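Trileck Opens Small-Parts Assembly Room at Hatero

May 15, 2021

Trileck is happy to announce that its new small-parts assembly room is now open at the Hatero building, after a good many months of planning, painting and moving furniture up and down the stairs.

The room has 32 work tables and will be used for short courses in fitting lids, caps and housings by hand, the kind of patient work that so many everyday products still depend on. Enrollment began in March, and roughly 50 people have signed up so far, which has delighted all of us!

"We wanted a place where people could sit down with a few pieces and take their time over them," said Gifty Eshun, director of training. "The tables are plain and pale, so a small black part shows up nicely, and you'd be surprised how much that helps at the end of a long afternoon."

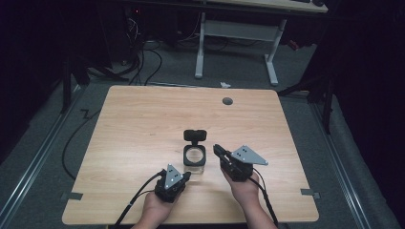
Each course runs for 2 weeks and is led by Bevan Henare, who has taught bench work for most of his career and still enjoys it enormously. Learners keep the same table throughout.

To ask about a place, please write to Yaryna Tymoshchuk at Trileck, Room 764, Hatero.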